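FOR IMMEDIATE RELEASE

Braditz publishes the full set-up and upkeep routine for Tawfik, including the dull parts

PLEVAVBY, April – Braditz, the Plevavby maker of the Tawfik household robot, today released the complete routine it uses to set up and look after the machine before it is let into anyone's home. It runs to 34 pages. Earlier versions were shorter, and the support desk has asked us to stop mentioning them.

Tawfik is a wheeled machine with one arm, meant for picking things up off floors and putting them somewhere more sensible. Every unit is commissioned first in Nasoment, our simulated flat, where the same control software runs against rendered rooms. A wheel setting that is wrong in Nasoment costs an engineer a cup of tea. A wheel setting that is wrong in a customer's flat costs a skirting board, and on one memorable occasion a good deal of the skirting board's neighbour.

The first room on the list is the tiled one. It has a dark navy floor, beige square tiles, a striped hamper in the back corner and a small round white item lying flat on the floor beside it. The brown door stands open on the brighter room next door. New units tend to have opinions about the change from dark floor to pale floor, and the routine deals with those before anything else.
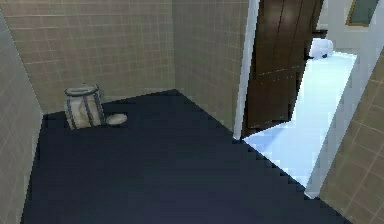 Floor and doorway checks

The engineer loads the unit's own settings file, never a copy from the last machine, and checks the serial number against the label on the base. We would like to say this step was put in as a precaution.

Next comes the floor. The range sensors are zeroed on the dark floor, the unit is driven through the doorway at crawling speed, and the readings are compared on either side. If they disagree by more than the limit printed in the routine, the sensor cover is cleaned on the real machine and the whole check is run again. In our workshop the cover is usually the culprit. It sits at exactly the height at which people rest their mugs.

Wheel slip is set after that, then the arm's parked position. The arm must be folded before the unit goes through any door. Engineers who feel this is obvious are invited to read the repair log.

Camera alignment

Tawfik has 2 cameras for close work, and aligning them takes up more of the routine than everything else put together. Nasoment can fill a view with grey-green haze, which sounds like a fault and has been reported as one by every new starter. It is there to take away the easy clues. With the background washed out, the software has to find its bearings from what is left, chiefly the corner of a speckled grey surface and the narrow pale upright at its tip.

The engineer first checks that the point of the surface and the foot of the upright are picked up as separate features. Software that runs the two together will later misjudge how far away a table corner is, and table corners do not forgive. 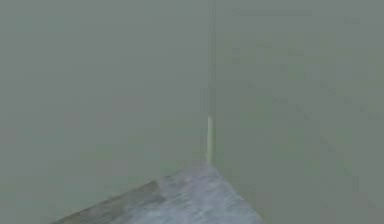
The view is then shifted and the check repeated 100 times, with small changes of angle. This is automatic. The routine asks the engineer to stay in the room anyway, a request that has proved less popular than the rest of the document.

A unit passes when the corner lands in the right place every time. If it fails, the lens mounts on the real machine are loosened, reseated and tightened in the order given, small screws first. Tightening the large screws first feels more natural and bends the bracket. We have a drawer of brackets.

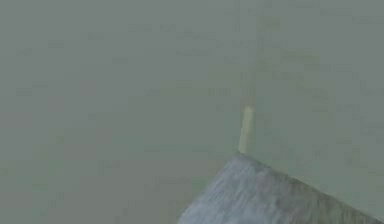

Nasoment render: a pale yellow upright at the corner of a speckled blue-grey surface.

Looking after it afterwards

Once a unit is out in the world, upkeep is modest. Owners wipe the sensor cover with a dry cloth, keep hair out of the wheels and leave the lens mounts alone. The lens mounts are under a panel marked "leave the lens mounts alone".

Service visits include a shortened version of the alignment check, which takes 2 hours if the settings file is where it should be. Should a camera be replaced, the full routine applies from page one, doorway included. Braditz is aware that the doorway has nothing to do with the camera. Skipping it was tried.

"We have always told customers that Tawfik is carefully set up, and it seemed fair to show what that means," said a Braditz spokesperson. "It mostly means screws and waiting."

The routine is available now, free of charge, to Tawfik owners and approved repairers, along with the matching Nasoment room files. Printed copies can be ordered from the Plevavby workshop. The binding opens flat, after complaints.

About Braditz

Braditz designs, builds and repairs household robots in Plevavby. Its products are Tawfik and the Nasoment simulator.

Press enquiries: Braditz press desk, Plevavby. The desk is staffed in the mornings.

ENDS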